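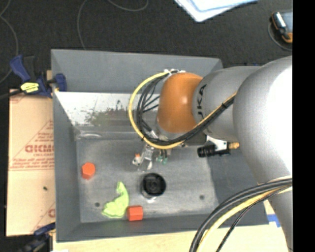

Griltdale Workshop Notes, no. 27, page 6

Deep grey bin with sloping walls, from Drostow
Tested until May 2021

I bought two of these bins for our small workshop, and I have used them long enough now that I can write something useful. My English is from school and from work, so please excuse if a sentence is a little stiff.

The bin is a deep rectangle with grey walls that lean outwards. It is meant for small parts which you pick out again and again during the day. In the catalogue it stands between the flat trays and the big transport boxes, and I was not sure at first that I needed such a thing between. We had flat trays from Misum before. They are good trays, but the parts jumped out over the rim whenever somebody pushed the trolley over the door sill.

The slope of the walls

For me the slope is the main reason to buy. With straight walls a washer lies down flat in the corner and you must scratch for it with the fingernail. With the sloping walls you can push the washer up with one finger until you can take it. It also helps with cleaning, for the brush reaches everywhere. The price for this is space. The bin is wider at the top than at the floor, so on the shelf you pay for room which you cannot fill.

The colour

The walls are matte, and I am happy about it. Our lamps hang low and a shiny wall would be tiring for the eyes. The floor in our bins is a different matter. It has a grey metallic surface and it takes scuffs very quickly. After the first week mine already had cloudy, lighter areas, and after January I stopped to care. The scuffs do not catch the parts. But steel pins on a cloudy grey floor are hard to see, and for a person with older eyes, like me, this is a true weakness. Brass and coloured plastic are no problem.

If the maker reads this: please offer a darker floor. I would pay a bit more.

Depth

It is deep. When only a few small objects are left at the bottom, you reach in with the whole forearm, and the rim presses under the elbow. I put a piece of foam on the near rim and this was enough. A shorter colleague prefers to tilt the bin on a wedge. Arai sells a bin with almost the same opening and much lower walls, and if you always work sitting, I would look at that one first.

Weight and noise

I filled one bin with 1000 small brass screws to see if it bends when I lift it. It did not bend, but I also did not want to carry it far. There are no real handles, only the rim, and the rim is not kind to bare hands. Wear gloves or ask for help.

The noise is the thing I like least. Every screw that you drop in can be heard in the next room. A thin rubber mat makes it better, but then the small parts stick a little to the mat and you lose part of the good sliding.

Cleaning

Warm water, a bit of dish soap, a soft brush, then a dry cloth into the corners. I tried a stronger cleaner once and the matte walls got a spot that I cannot remove. The leaflet says nothing about cleaners, and in my opinion it should.

Would I buy it again?

Yes, one more is already ordered. It goes beside the bench for the mixed leftovers, where the depth is useful and the noise disturbs only me. For fine steel parts I will keep the old Misum trays and drive the trolley more slowly.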